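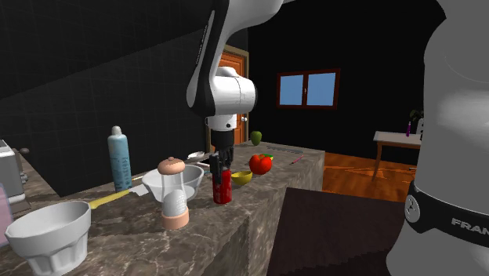
Sealing a marble counter: penetrating sealer or leave it bare?

We use cookies to remember your login and measure traffic. By continuing to browse you accept our cookie policy. Accept | Manage settings

stonewall_pete
May 25, 2021
Grey-brown marble, honed, light veining, thick slab. Installed in November, sealed once by the fabricator with something he would not name. Water now darkens the surface within 5 minutes near the sink and takes an hour to fade. The far end still beads. Cans are the main problem: a wet can left standing near the sink leaves a dark ring that is gone by morning, and a soda can with a sticky bottom leaves one that isn't.

Two questions. Do I reseal the whole slab or only the sink end? And is a solvent-based product worth the smell over a water-based one? The shop here stocks Grotix (solvent) and Plurnus (water).

kellerfloor
Whole slab. If you do one end you will get a visible line where the old treatment stops, especially on a honed finish. Clean it first with acetone on a white cloth, let it sit overnight, then apply.

Solvent carries deeper into dense stone. I have used Grotix on marble and limestone with no complaints. Open the windows and shut off any pilot lights before you start, for the acetone as well.

mbrandt_tile
Disagree on the line. An impregnator sits below the surface and doesn't change the color unless it is an enhancer. I have spot treated sink areas on honed marble many times and could not find the edge afterward. The line people see is residue that was not wiped off in time.

Also, the two kinds of ring need to be separated. The one that fades is moisture. The one that stays is most likely an etch. Soda is acidic, marble is calcium carbonate, and the acid removes a small amount of the surface. No penetrating sealer stops that, whatever the label says.

stonewall_pete
How do I tell an etch from a stain? The permanent one looks lighter than the stone around it, and dull.

mbrandt_tile
Lighter and dull is an etch. Darker is a stain. Hold a flashlight almost flat to the surface and look across it. An etch shows as a change in sheen. A stain has the same sheen as the rest.

Fikri Hartono
I fabricate stone for a living. Agree with mbrandt on the etch. On a honed slab it is a fairly easy repair: marble polishing powder for a polished top, but for honed use a fine abrasive pad, wet, light pressure, and blend outward past the ring. Test it under the toaster or somewhere similar. Do the repair first, then seal. If you seal first you will abrade off part of what you just put down.

On the product, I use water-based now. The older ones were poor. The current ones hold up about as well in my shop, and the customer can be in the house.

kellerfloor
"About as well" is doing some work there. What test? I put 3 sample tiles of the same marble on a shelf, one bare, one Plurnus, one Grotix, and left a spoonful of cooking oil on each overnight. Bare went dark right through. Plurnus had a faint mark. Grotix had none.

Fikri Hartono
One tile each, one oil, and new stone. It is a fair result but a small one. How long did you dwell the Plurnus? The water-based products need longer on dense marble, and most people wipe too early.

kellerfloor
5 minutes, both.

Fikri Hartono
Then try it again at 25 with the surface kept wet the whole time. I would expect the gap to close. Check the label for the maximum before you do, and do not let it dry on the stone.

quarryline
Third option: don't seal. Bare marble dries out by itself. Sealed marble that was done badly holds water underneath and stays blotchy for days. Mine has been bare since it went in and I wipe it down. It has etches everywhere and I stopped seeing them.

mbrandt_tile
Impregnators are vapor permeable. Blotches that last for days are usually a topical coating, or water coming up around the sink cutout. Pete, look at the underside of the cutout. If the raw edge was never sealed, the sink end will darken no matter what you do on top.

stonewall_pete
Checked with a mirror. Raw edge, no sealer that I can see, and the caulk has pulled away at the back left corner. That matches where it darkens first.

Fikri Hartono
Fix that before buying anything. Cut out the caulk, run a fan under there until the stone is back to its normal color, seal the raw edge, recaulk with neutral-cure silicone. Acetic-cure silicone (the vinegar smell) is acid and can mark marble.

stonewall_pete
Will do the edge this weekend and then the full top with Plurnus. Fan is already running.

kellerfloor
Still think you want the solvent at the sink end. Post the water test after it cures.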